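July 25, 2024

Eighteen lengths this morning, which sounds grand until you know the pool at Plirncombe is the size of a generous pond. Still, I got in, and I got in before the sun was on it, and my toes have only just forgiven me. I'd sworn I would keep this up from last December and of course I didn't, so today counts as a fresh start (the fourth one, but who's checking).

The walk down is half the fun anyway. The lane past Drendmont farm is all meadowsweet at the moment and smells like a cake shop, and somebody has finally cut back the brambles by the stile so I didn't lose any skin. Had my breakfast on the wall afterwards, hair dripping down my neck, and read two chapters of the Kumarasinghe book.
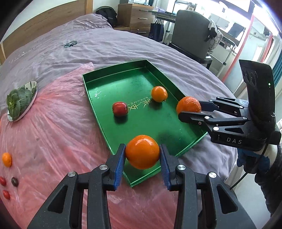

I'm loving it, by the way! It's the one with the lighthouse and the two sisters who won't speak, and I keep wanting to shout at them both. The library wants it back by the end of the week and I am nowhere near done, so I shall have to renew it or stay up late. Probably both.

Came home and tackled the box room - well, I opened the door and looked at it. Then I did one shelf. Found the old Botwood jigsaw I thought I'd given away, the harbour one, all the blue bits in a separate bag because I'm organised about things that don't matter. It's on the dining table now and I've done most of the edge, so that's the rest of the box room cancelled.

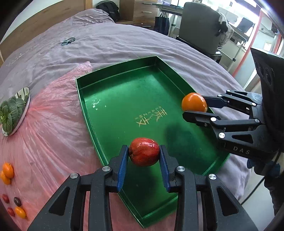 Rain from lunch onwards, proper rain, bouncing off the shed roof. I sat with the back door open and listened to it and did sky pieces, which all look the same and fit nowhere. 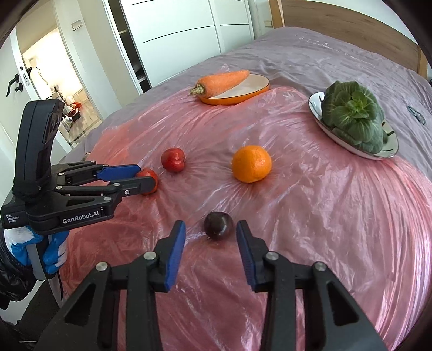 Tea was beans on toast because I couldn't be bothered to move the jigsaw. I did fancy something sweet after, a plum for choice, one of those dark purple ones with a shine on it, but I made do with a ginger biscuit and then another. Must get to the shop tomorrow. Swim first though, if my shoulders allow it, and I'm taking the thick towel this time.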